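Oat mash for gin base: stuck transfer at 30% oats
Small Distillers Board > Mashing and Fermentation

stillhouse_senan
Posted 9/10/20
Running a 496 L mash for a neutral base that ends up in our gin. Grain bill is malted barley, wheat, and flaked oats at 30% by weight. Conversion is complete on the iodine test. The problem is transfer. The mash goes to paste as it cools and the Mateos pump loses prime before the tun is half empty.
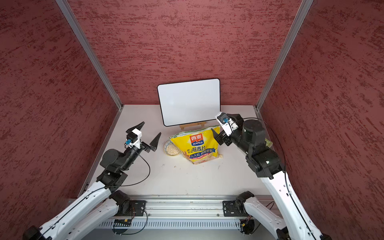
Flaked oats, yellow bag.

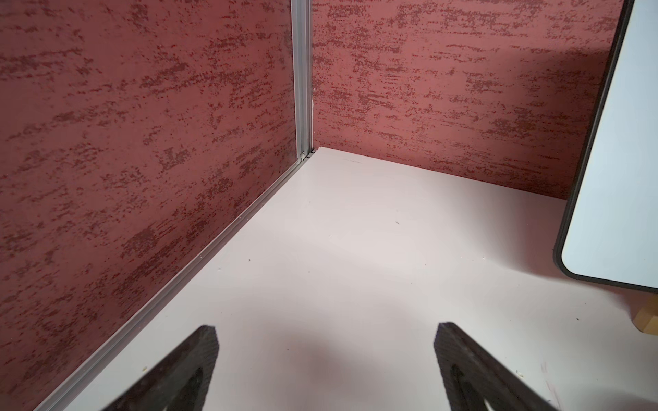
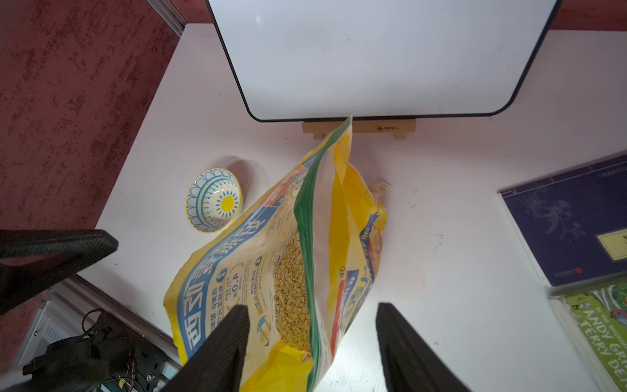

Fermenting on grain, so there is no lauter step. Transfer is through a plate chiller. I do not want to drop the oats, as the mouthfeel carries through even after the second pass. What are others doing about viscosity?
Senan Carroll, Venside

grainout
You are pushing a full-grain mash through a plate chiller. Stop there. Get a tube-in-tube or put a coil in the tun. No enzyme will fix that.

bshakya
The chiller is a problem, but the paste is beta-glucan. Oats carry a lot of it and your malt enzymes for it are gone by the time you reach saccharification temperature. Add a beta-glucanase at dough-in, hold low, then step up. We went from 30% oats being unpumpable to 30% oats being routine, same pump.
Bimla Shakya

grainout
Same pump, but what chiller?

bshakya
Jacketed tun. So yes, that part differs.

column_no_4
Disagree that any of the oat character survives. If it is going over a packed column to neutral strength, you are paying for oats and getting ethanol. Cut to 14% or drop them, and spend the money on botanicals.

stillhouse_senan
It is not a packed column. Pot, two passes, collected well under neutral. Blind triangle test against the all-wheat base, 12 tasters, 9 picked the odd glass.

column_no_4
Then call it oat spirit and stop calling it neutral. It affects what you can print on the label too.

grainout
He's right about the label. Check that before you print anything.

Dukau
What is your liquor-to-grist ratio? Everyone is on enzymes and hardware and you have not posted it. Flaked oats take up far more water than wheat.

stillhouse_senan
3 to 1.

Dukau
Too thick for that bill with an impeller pump. Go to 4 to 1 and accept the lower starting gravity.

bshakya
Or keep 3 to 1 with the enzyme. Thinner mash costs him wash volume and still time on every batch.

stillhouse_senan
Ordered the Jirnon glucanase. Will run it at 3 to 1 first, chiller bypassed, cooling in the tun overnight with the agitator on low. If it still sets up I will thin it. pH at dough-in was 5.6, for anyone who was going to ask.

grainout
Overnight in the tun is asking for lactobacillus. Borrow a coil.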